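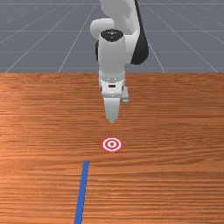
*Simulator render. Credit: Rosine Besnard / Tretik*

# Can any of these do real chores yet?

**gradside_mark** wrote:

Rosine Besnard's talk slides from March are up, and this render is the one everyone keeps reposting with "home robots by next year" under it. It's an arm over a table with a target on it. That's the whole task. I run a small finishing shop (Gradside, cabinet doors mostly) and I get two or three sales emails a week from people who think this means they can replace the guy who sorts my hinges.

So, straight question. Has anyone here seen one of these do a chore, start to finish, in a room where people live or work? I don't mean a clip.

---

**lintfilter** wrote:

No.

I've seen a towel folded. I timed it, and it took longer than the dryer cycle.

---

**hallemia_ops** wrote:

I think you're being unfair to the picture. You start with a bullseye on a bare table because you need to know the arm goes where you send it. Same reason you cut a test piece. We have two arms at Hallemia loading trays on the night shift and they earn their keep. Best month was 2000 trays with 3 stops. That started out as a sim that looked a lot like this.

---

**gradside_mark** wrote:

> they earn their keep

Same tray every time? Same spot?

---

**hallemia_ops** wrote:

Same tray, yes. There's a fixture. I never claimed it could do your hinges.

---

**old_bandsaw** wrote:

Then it's a tray loader. We had tray loaders in the eighties and they were painted green and you could fix them with a hammer.

My trouble with the render is the tabletop. Look how clean it is. Target, blue line, wood grain, done. My kitchen table right now has mail, a sticky spot, half a bagel and a cat. Get the arm to wipe around the cat and I'll write the check on Friday.

---

**pdx_wren** wrote:

Does anyone know what the blue line is for? It stops short of the target so I don't think it's a path to follow.

---

**hallemia_ops** wrote:

Can't tell from a still. Could be a reference mark, could be part of a different task using the same table. I'd have to see the setup file.

---

**lintfilter** wrote:

Which is sort of the point, isn't it? Half of what's on the table and we're guessing. The tip isn't even on the target. It's hanging over it. People are sharing a picture of a gripper *above a dot* as proof that it'll do dishes.

---

**hallemia_ops** wrote:

Besnard didn't say it would do dishes. The people reposting did. Read the slides. She has a page near the end listing what they haven't tried, and it's longer than the results page.

---

**gradside_mark** wrote:

Fair enough, I went and read it. She ran 251 trials in the simulator and says in plain words that none of it has been on hardware. I have no quarrel with her. My quarrel is with the Hegedűs rep who put the same render in a quote for my shop with "proven" next to it.

For the record, the quote wanted me to buy a feeder so that every hinge shows up face up and pointing the same way. If the hinges show up face up and pointing the same way, they're sorted! That was the job!

---

**old_bandsaw** wrote:

Ha. Frame that quote.

---

**pdx_wren** wrote:

I'll be the odd one out. My mother is in her eighties and can't bend down anymore. If something could only pick things up off the floor, slowly, and got it right most of the time, she'd be thrilled. I don't need it to be faster than the dryer.

---

**lintfilter** wrote:

I'd be happy for her too. But "most of the time" is carrying a lot there. Her glasses, her pills, the dog's ear. Say it's right around 65 percent of the time, who picks up after it? You do, so you're driving over anyway.

A reacher grabber costs less than lunch and she can have it tomorrow.

---

**pdx_wren** wrote:

She has one. She dropped it behind the couch.

---

**hallemia_ops** wrote:

Mark, if you still have that quote, ask the rep for an uncut run with your own hinges dumped out of your own bin. If they say yes, I'd like to hear how it goes. If they want you to send the hinges ahead so they can "prepare," you've got your answer.

---

**gradside_mark** wrote:

Asked this morning. They want me to send the hinges ahead.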